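Unit 4: Collecting demonstrations for a sorting task
Instructor: Hussam Khasawneh. Lab sessions: Elisa Galli, Dalton Lab.

4.1 What counts as an example

An example (or episode) is one complete attempt at the task, recorded from start to stop. It holds the camera streams, the joint positions, the gripper opening, and a one-line instruction such as "put the pouch in the near bin." Our set for this unit has 143 episodes, recorded in April. Of these, 71 use the padded pouch. The remainder are split between masks and syringe packages.

The task is to sort packaged medical supplies into bins. One item is moved per episode. The operator drives the arm by hand control and the logger runs in the background.

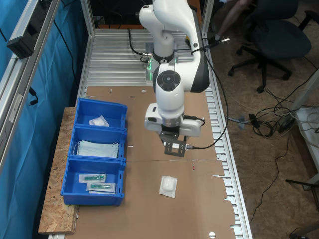 Fig. 4.1. Overview camera. Three blue bins on the left, one pouch on the cardboard.

Two kinds of view are used. The overview camera gives the arm, the bins and the item together. The close view gives the item and the gripper fingers. Both are needed. The overview says where to go, and the close view is used for the last part of the approach.

4.2 Varying the start

Move the item between episodes. Change the position first, then the angle. A policy trained on one starting pose will learn that pose and little else. In the earlier Clanton set all 400 episodes began with the item square to the bench, and the trained policy missed most items that were turned.

Do not tidy the bins between every episode. Bins with items already in them are part of the task.

4.3 Clear plastic

Clear packaging is harder than boxes or cloth. Reflections shift as the item or the camera moves, and depth readings on a blister are often missing.

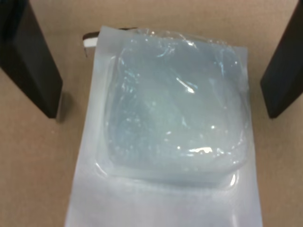

Fig. 4.2. Close view, fingers open on either side of the pouch. Note the glare on the blister.

Record these items under more than one light setting. Leave the glare in. Filtering it out of the training images gave worse results in our tests, roughly 70 percent success against 82 without the filter.

4.4 Failed attempts

Keep them, but label them. Use "miss," "drop" or "wrong bin." Do not trim the end of a failed episode.

Reading: Talebi notes, sections 2 and 3. Bring your episode log to the next lab.

Contact: Dalton Lab office | © Gilteo Course Materials | Back to top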